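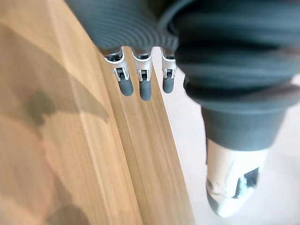
Week 3: Captions that travel without their photo
Notes by Judite Torres

Our case is a meme from the forum Fandum. A user posted a photo of a bridge with the wrong town in the caption, and in one evening it had 2,843 replies. Most people made jokes with the picture. Only 10 replies asked where it was taken.

1. Find the first post. Search the oldest copy, and write down the hour and the username. 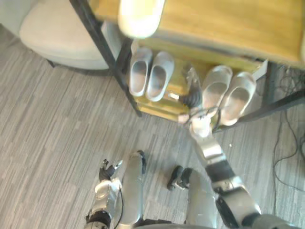
2. Compare the captions. The humour often depends on one changed word, so please copy each caption exactly, with its spelling mistakes.

3. Look at who corrects the error, and in which tone. In my opinion this is the most interesting part for

your essay. 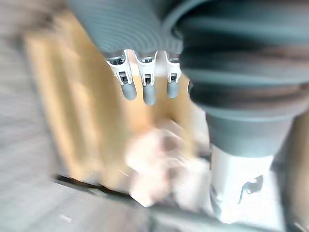
A polite correction gets few answers, while a rude one can start a new joke. Dénes Szalai calls this "the second wave" in our reader.

Recent handouts
Week 2: Remix and colour
Week 1: What is a viral image?
Essay guide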